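# Planning a Two-Arm Bench for Small, Soft Goods

If you are thinking about a bench for wallets, card holders, sleeves and the like, pull up a chair, because we would much rather talk it through with you now than after the invoice. Thin plastic asks a lot of a pair of fingertips, and the fingertips are the part of the quote most people skim!
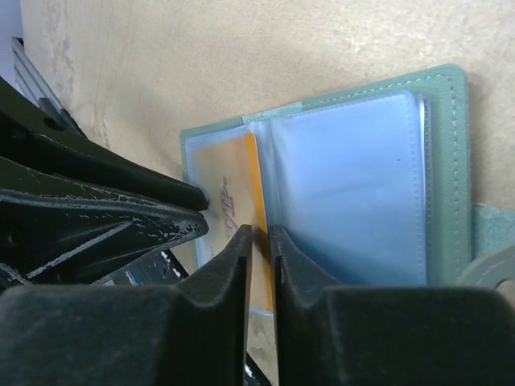 *Page last changed: July*

The Gudeck bench package comes with two arms, a wrist camera and one set of fingers per arm. Please budget for a second set from the start. Fingers get scuffed, they're a consumable just like gloves or tape, and a spare set is $140. The wide gray ones suit stitched covers and stiff cards, and the slim black ones are handy for reaching in from the side and steadying things (we quote them separately, so tell us which you want where).

Veronica Rusu in our planning office likes to start with your fiddliest item and work backward. Send her a few of them, clear sleeves included, and she'll go over the list with you by phone.

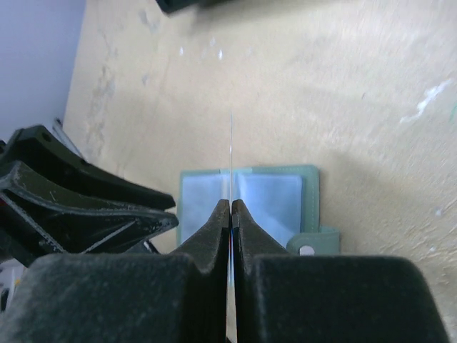 The next line to plan for is setup time. Our on-site day is $974 and covers mounting, camera alignment and a first lesson for whoever will be running the bench. A second day is $300 if you book it along with the first, and shops new to this kind of work are usually glad they did. Leave a little room for the tabletop too: a plain, pale surface you don't mind marking will do nicely.

Ask for Veronica or Emanuel Mihăilă, and mention quote sheet 1826 so we're all reading the same page.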